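Filed under: Home & Garden, Small Spaces

In May I finally started growing vegetables on the balcony. I had been planning it for two years, and each time I found a reason to wait. My balcony is on the fourth floor, it faces east, and it gets sun from early morning until a little after lunch. I thought this was not enough for tomatoes. My neighbor Nazar Boiko grows them on the same side of the building, one floor lower, so I had no more excuses.

I bought seedlings at Lokell, a small garden store near the tram stop. They were not the cheapest, but the woman there let me look at the roots before I paid. I took a cherry variety called Bilyk and also one pepper plant, which I did not plan to buy. The bags of soil were heavier than I expected and I had to make the trip again on Friday evening.

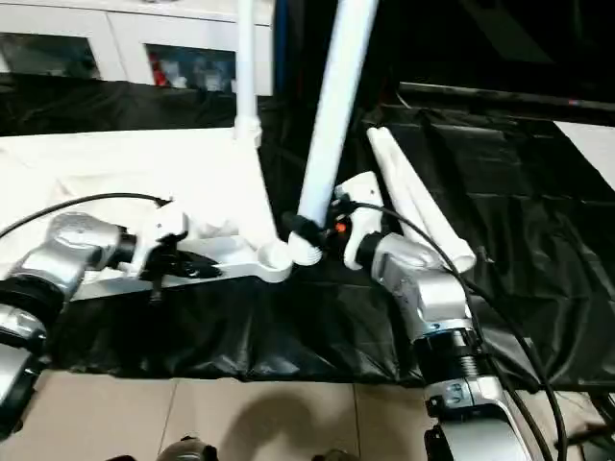 How deep should the pot be for one tomato plant?

At least 26 centimeters, and deeper is better if your balcony can hold the weight. My first pots were too shallow and by noon the leaves were hanging down, even when I watered at seven in the morning.

So I moved everything to deeper pots. I was afraid to break the stems, and I did break one. I put it in a glass of water on the kitchen window and after nine days it had small white roots. Now it is the strongest plant I have, and I feel a little guilty in front of the others.

Water was the part I understood worst. I gave a little every time I passed the door, maybe four times in a day, and the soil was always wet on top and dry at the bottom. Nazar told me to water once, slowly, until it comes out under the pot, and then leave the plant in peace. I measured it for a week because I like to know such things: one big plant drinks 900 milliliters on a warm day. On a cloudy day it takes much less, and I check with my finger first.

The wind is still a problem. I tied the stems with strips from an old T-shirt, quite loose, in the shape of an eight. String cuts into the stem when the plant gets heavy.

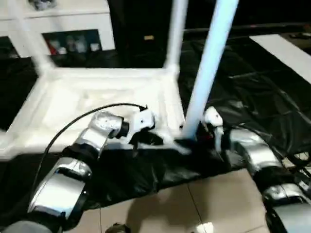 Glossy silver arm, white gripper, and a fold of black plastic sheet.

As for the harvest, I wrote every tomato in a notebook until the end of the season and the total was 117. The pepper gave me two peppers. One of them I ate standing at the sink.

Next year I want to try cucumbers on the left side, where the railing is higher. I still have to ask the building office if I may put a net there.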